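# Gripper comparison, final report (Kesham vs. Skorno)

Mafalda Falcão, Ntombi Gumede
Lab section: Tuesday
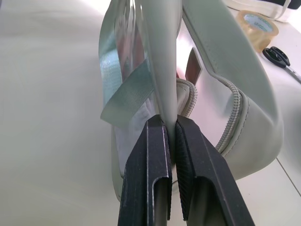

The question we started with was pretty simple. Which of the two parallel grippers in the lab should next semester's group use for soft stuff, bags and straps and pouches, where the thing you grab changes shape when you touch it. Everybody before us tested on blocks. Blocks are easy.

## Setup

Same arm for everything, the Dursun on bench 2. Same wrist camera. We only swapped the gripper and the pads. Controller was Daslow, stock settings except the force limit, which we turned down after the first afternoon (see Problems).

Grippers:

- **Kesham** - two fingers, wide stroke, slow. Position control only, you tell it a width and it goes to the width.
- **Skorno** - two fingers, shorter stroke, faster. Has a force mode. Force mode is the reason we wanted it.

Pads: smooth rubber and textured. Both sets fit both grippers once Ntombi filed down the tabs on one of them. Don't lose the filed ones, they are in the drawer with the hex keys.

Objects: a soft handbag with a strap and a zipper, a drawstring pouch, a flat canvas tote, a pencil case. Handbag was by far the most useful because it has so many different things to grab in one object. Strap, zipper edge, padded side, all behave different.

## What we did

Each trial was: come down from above, close on the target, lift to a set height, hold, put back. Driven by hand with the teleop controller, not autonomous. We talked about doing an autonomous version with strap detection and ran out of time.

A trial counted as a success if the object was still held at the end of the hold. Slip but still held = success, with a note. Touching the wrong part and lifting anyway = fail, even if it looked fine. We argued about this one. Mafalda wanted to count it. In the end we kept it as a fail because the whole point is grabbing what you aimed at.

Total logged grasps 2,893. After throwing out the ones with a dropped camera feed or a bad label we had 2,834 usable. The thrown out ones are still in the folder, marked, if somebody wants to check we weren't cherry picking.

## Results

Not going to paste the whole table, it's in the spreadsheet. Main points.

**Straps.** Textured pads better on both grippers. Smooth rubber lets the strap roll sideways when the weight of the bag comes on, and then it's only held by a corner. With the textured pads it mostly stays where you pinched it. Skorno in force mode was the best combo here. Kesham was okay if you set the closing width tight enough, but "tight enough" is different for every strap so you end up guessing.

**Padded parts.** Kesham wins. Wider stroke, you can get around the thick part without pushing it away. The Skorno would open all the way and still nudge the panel on the way down.

**Zipper edge.** Both bad. The teeth ride on the pad texture and the thing walks out slowly. Smooth rubber was a little better, which surprised us. Only time smooth won anything.

**Flat tote.** Both bad at first, then both fine once we learned to press down on the table slightly before closing so the fabric bunches up. This is operator skill more than gripper so we don't think it should count for either side.

## Wrist camera notes

This turned out to matter more than we planned for.

With the camera at the wrist the fingers are always in view and always block something. On a strap it's fine, you see the strap come up between the tips. On a flat object you lose the contact point right when you need it. The wider the finger the worse it gets.

Glare is the other one. White tabletop plus overhead lights = blown out. Clear plastic wrap is also bad, it throws bright streaks and the auto exposure goes hunting. We locked exposure halfway through the project and should of done it on day one. Grasps from before and after the lock are tagged in the log so they can be seperated.

We did not try a second camera off to the side. Next group should.

## Problems

1. Force limit. Default on the Daslow is way too high for soft goods. First afternoon we put a permanent crease in the pencil case. Turned it down and left it down.
2. Swapping grippers means redoing the tool offset. We forgot once, and that cost us 13 grasps that all came in low. They're in the thrown out pile.
3. Skorno force mode sometimes doesn't report that it has closed, so the script sits there waiting. Power cycle fixes it. No idea why, didn't find anything in the manual.
4. Pads wear. By the end the textured ones were noticeably smoother near the tips. We didn't measure this and we probably should have, because it means late trials aren't totally fair against early ones. We alternated grippers inside each session so at least the wear is shared.
5. Two operators. Ntombi is better at teleop, her success rate is higher on everything. Split was close to even per gripper so the comparison should hold, but don't compare single sessions against each other.

## What we'd recommend

Skorno with textured pads for straps, handles, drawstrings. Kesham for anything thick. If only one can stay on the arm then Skorno, most of the tasks on next semester's list are strap tasks anyway.

Don't bother with the zipper edge until there's a different fingertip. Something with a small hook or lip maybe. Mafalda has a sketch, not printed yet.

## Not done

- autonomous strap grasping
- side camera
- pad wear measurement
- loaded bag (all our trials with the handbag were without added weight. a full one will be different)
- repeat of the tote trials with a fixed press-down depth

## Who did what

Ntombi: pad fitting, most of the teleop in the second half, tool offset script, sections on setup and problems.
Mafalda: logging, label cleanup, spreadsheet, camera settings, the rest of the writing.

Logs and spreadsheet are on the lab drive under the course folder, subfolder "grippers_final". Ignore "grippers_final_old", that one has the wrong offsets.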